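Zeveck Facilities
Inspection checklists / Small fittings / Waste points

Checklist 852: tabletop waste bins with hinged lids
Site: Pultaswood, ground floor
Date of inspection: July 23, 2025
12 comments - 3 shares

Scope

This sheet covers small bins that stand on a table or worktop and are used for dry waste such as wrappers, packets and empty cartons. Floor-standing bins are on sheet 2051. Sharps, batteries and food waste must not go into any bin inspected under this sheet.

Results are given as Pass, Advise or Fail. An Advise item does not take the bin out of use but has to be looked at again at the next round.

Part A - Position and base

A1. Bin stands on a level surface. Pass.
A2. Bin stands clear of the table edge. Pass.
A3. Position marked, and bin standing on its mark. Pass. Masking tape is stuck to the tabletop at the base.
A4. Marking tape flat, with no lifted ends. Advise. Tape ends to be pressed down at each clean and the tape replaced when the adhesive collects dust. Do not lay new tape over old.
A5. Table corners free of sharp edges. Pass. Front corners are rounded.
A6. Walls behind the bin clean and undamaged. Pass. White panels, wiped down in April.

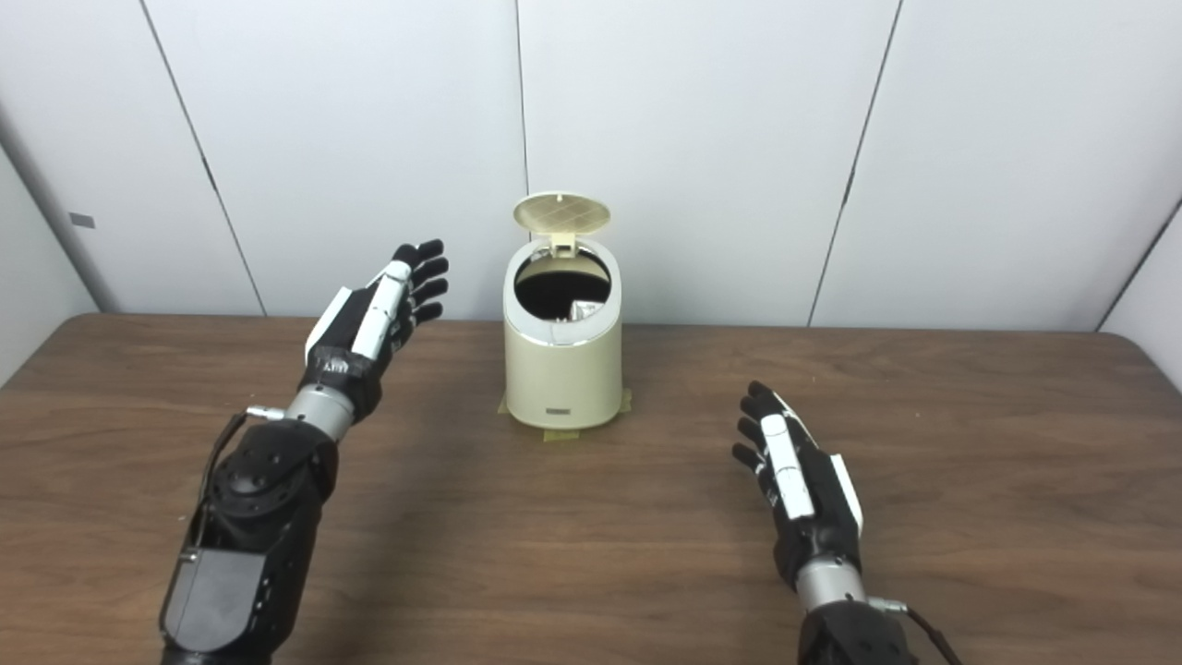

Item A3. Cream bin with lid open, tape at the base.

Part B - Body and lid

B1. Body free of cracks and dents. Pass.
B2. Rim free of burrs. Pass. Run a gloved finger round the full circle with the bin empty.
B3. Lid opens fully and stays up unaided. Pass. The lid stands upright behind the opening. Test three times. If it drops on any of the three, record Fail and remove the bin.
B4. Hinge secure at the back of the rim. Pass. No side play when the lid is moved by hand.
B5. Lid closes without force. Pass.
B6. Inner face of lid clean. Advise. The grid pattern holds dust. A soft brush clears it; a cloth leaves lint behind.
B7. Label present near the base of the front. Pass. The label must face the user. If the bin has been turned, turn it back and check A3 again.

Part C - Contents and use

C1. Waste is of a permitted type. Pass.
C2. Contents below the rim. Pass. The lid must be able to close over the contents.
C3. Cartons go in without being forced. Advise. A carton close to the width of the opening should be flattened first. One that is pushed in whole tends to wedge under the rim and put load on the hinge when the lid is shut.
C4. Cartons empty before disposal. Pass. Any liquid goes down the sink.
C5. Opening kept clear when not in use. Pass. Nothing is to be balanced on the rim or leaned against the raised lid.
C6. Bin stable while items are dropped in. Pass. Apply light downward pressure to one side of the rim. The base should not lift or slide. 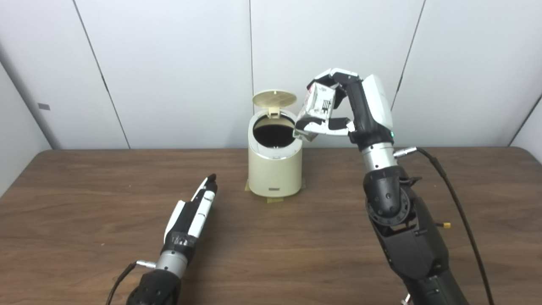
Comment received on C3, from Siriwan: we had the same trouble with wedged cartons at our site and ended up writing "flatten first" on the cleaning rota, where people do read it. The hinge pin on one bin had already bent by then. Could the sheet say what to do about the pin? We straightened ours and it went again within the month.

Inspector's response: a bent pin is a Fail under B4. Do not straighten it. Replace the pin, or the whole lid if the pin cannot be removed. Wording to be added at the next issue.

Part D - Cleaning record

D1. Record sheet kept within reach of the bin. Fail. The record was in the store room. It was moved during the inspection and will be checked at the next round.
D2. Cleaning agent suitable for the finish. Pass. Tukerel neutral cleaner, diluted. No abrasive pads on the body or the lid.
D3. Table wiped outside the tape. Pass. Keep the cloth well wrung out - water under the tape loosens it and leaves a mark on the wood grain.

Summary of results

Fail: D1.
Advise: A4, B6, C3.
All other items Pass. The bin remains in use.

Actions

Replace the tape if the ends lift again. Brush the lid at the weekly clean. Add a note on flattening cartons to the rota. Inspector to confirm the location of the cleaning record. Job reference for all four is 1759.

Contact the Zeveck inspection desk, extension 2000 | Copyright Zeveck Facilities 2025 | Back to top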